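4. Setting the destination display before the first trip

The destination display of the Esar low-floor bus is controlled from the small panel to the left of the steering wheel. You must set it every time you take over a vehicle, also when the previous driver was on the same route.

1. Apply the parking brake and turn the ignition key to position 2. Wait until the panel shows the word READY.

2. Press ROUTE and hold it for two seconds. The route number starts to blink.

3. Enter the route number with the keys and press OK. For the line from Sisik to Kragh harbor, enter 607.

4. Choose the direction with the arrow keys. Direction A is outbound, direction B is to the depot side.

5. Press OK again. The front, side and rear displays change one after another – this can take up to 30 seconds.

6. Leave the cab and check the front and the side display from outside.

Note: If you enter a wrong number, press CLEAR one time only. A second press deletes also the stop announcements, and you must load them again (see section 6).
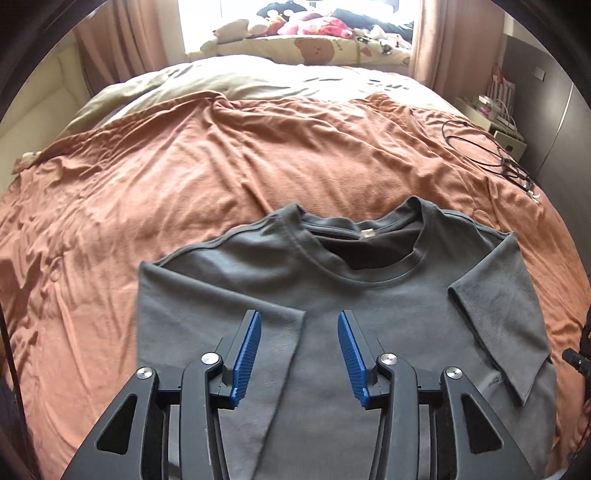 Kragh Depot, Driver Training Department

Caution: Do not change the route number while the bus is moving. Change of direction at the terminal is permitted only when the doors are open and the parking brake is applied.

If the rear display stays dark, turn off the ignition, wait 10 seconds and repeat from step 1. When it is still dark after the second try, write it in the defect book and inform the control room. You may start the trip if the front and side displays are working.

Buses with the older Kirudine panel have no CLEAR key. On these vehicles press ROUTE and OK together – the number goes back to zero, and you can continue from step 3.

At the end of the shift, set the display to NOT IN SERVICE before you drive through the depot gate.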